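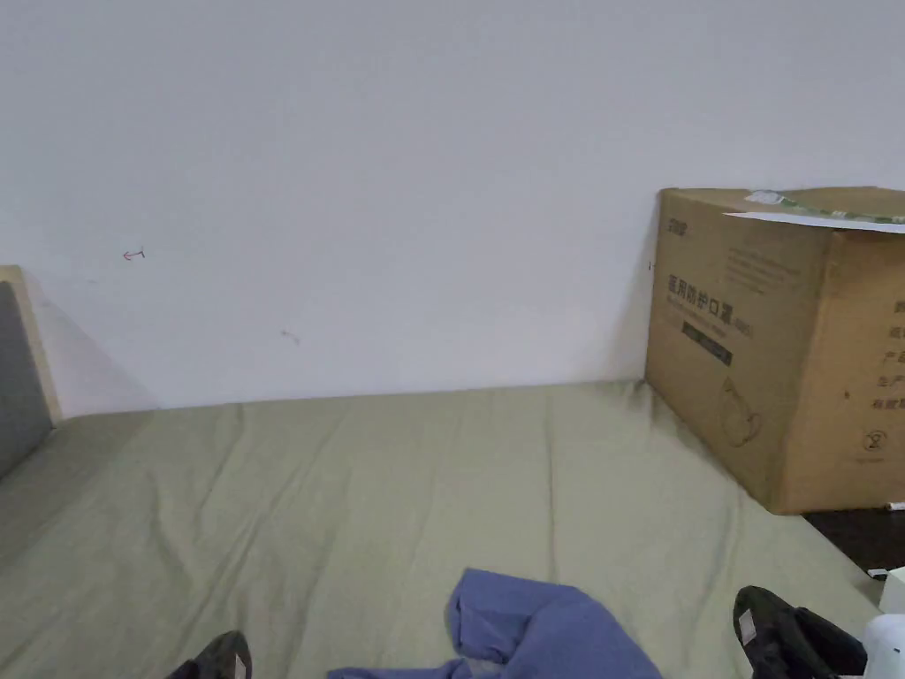
Narendra Mathur

How do you score a baseball game by hand when the radio guy skips stuff?

So I got into keeping score this spring. My uncle used to do it at every game he went to and I finally bought a scorebook and a couple of mechanical pencils and started doing it off the radio at night, lying down with the book propped on my knees. I love it way more than I thought I would! I've done maybe a dozen games now and I can read most of my own writing.

My problem is the announcers. Our local team is in a small summer league (the Fakano Herons, I doubt you've heard of them) and there's one guy on the call, no partner, and he gets going on a story about some bus trip and all of a sudden there are two outs and a man on second. How did the guy get there? Single and a steal? Double? Who made the out? I have no clue. I end up with empty boxes and then my totals at the bottom don't match and it bugs me all the next day.

Do people just leave the box blank? Make something up? Go look it up after? Also I have no idea what to do when he says "they get him at first" and doesn't say who fielded it. I've been writing a question mark but the page is starting to look like a crossword.

One more thing, is there a normal way to mark a pitching change in the middle of an inning? The book came with one page of instructions and it doesn't cover that at all.

Posted 18th May, edited to fix the team name

3 replies

Chih-ming Tse

Oh man, welcome to the club. I've been scoring off the radio since I was in middle school and I still miss plays, so don't beat yourself up.

What I do is keep a scrap of paper next to the book. When I lose track I put a light dot in the box and write on the scrap what I do know, like "bottom 4, man on 2nd, 2 out." Then I keep going with the next batter. Don't stop and try to solve it while the game's moving or you'll miss the next thing too - I have ruined whole innings that way. A lot of the time the announcer will clean it up for you. He'll say something like "he doubled his last time up" three innings later and you can go back and fill it in.

For the outs where he doesn't name the fielder, I listen for the side of the field. "Slow roller to the left side" and then nothing, I'll write G with a little L next to it. It's not official anything, it's just mine. If it's a plain groundout with zero information I write G and move on with my life.

Pitching change: draw a heavy line across the bottom of the box of the last batter the old pitcher faced. The next box belongs to the new guy. Write his number in the margin by the line if you have room. If the change comes in the middle of an at bat, I make a squiggle instead of a straight line in that batter's box and put the count next to it, so 2-1 or whatever. My wife says my pages look like a seismograph but I can read one from years ago and tell you how the game went.

And remember who owns the runners! If the old pitcher left two men on and they score, those runs go to him. I forgot that for my whole first season and every reliever on my team had a horrible ERA.

If the totals don't match, here's the check I use. For each team, at bats plus walks plus hit batters plus sacrifices (plus catcher's interference, if you ever see one) should equal runs plus men left on base plus the other team's putouts. When it's off by one, it's usually a fielder's choice I wrote down wrong.

kushwaha_lefty

just look at the box score the next day and copy it in

Narendra Mathur

Thank you Chih-ming, this is great, I tried the scrap paper thing last night and only had 3 dots left by the end. Two of them he cleared up himself in the postgame. The squiggle is going in the book for sure.

Kushwaha, the league doesn't put up play by play, only the line score, and sometimes not till the weekend. I did ask about it and was told maybe in August.

Flukia

Late innings are where I lose it, mostly from being sleepy. I've got some 200 games in a box in the closet and I bet half of them have a hole in the eighth. I leave mine blank. I used to go back and fill in guesses but then I'd look at the page later and not know which parts were real, so I quit doing it.

Only thing I'd add is use pencil for the first 20 games or so and sharpen a spare before first pitch. And if your radio guy says "runner goes" and then it cuts to a truck commercial, write SB? and hope.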